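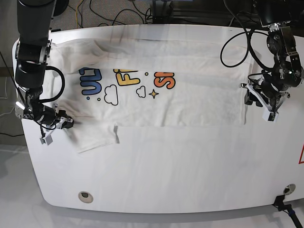 How do you stop a printed T-shirt from cracking when it's folded? Fold it loosely, keep the crease off the thickest part of the print where you can, and don't pile anything heavy on top.

I came to this late. For years I folded everything in half, then in half again, and put the lot in a drawer that was already too full. The plain shirts didn't mind. The printed ones ended up with a line across the middle, and after a couple of winters the line turned into flakes.

White shirts with cartoon lettering are the worst for me because the outlines are so thick. The black goes first, then the colour beside it.

What I do now takes a bit longer. I lay the shirt on a hard table, never on the bed, and smooth it out with the side of my hand. The long sides go in first, with the sleeves laid back over them, and I stop before I reach the middle. Then the hem comes up in 3 loose turns. If the band of cloth bunches at one end I open it out and start that fold again — pulling at it only moves the wrinkle somewhere else.

Souad Kamel, who I shared a flat with in Ilbridge, rolled all of hers. She had 21 of them in one drawer and could find any shirt she wanted. I tried it for most of July and mine came undone whenever I shut the drawer, so I went back to folding.

Washing matters as well. Inside out, cool water, and no tumble dryer for anything with a print. I iron from the inside only, and most weeks I don't iron at all.

The drawer is still too full. I took two bags to the charity shop last month and it made less difference than I'd hoped. Next job is the jumpers, which are on top of the wardrobe and have been there since spring.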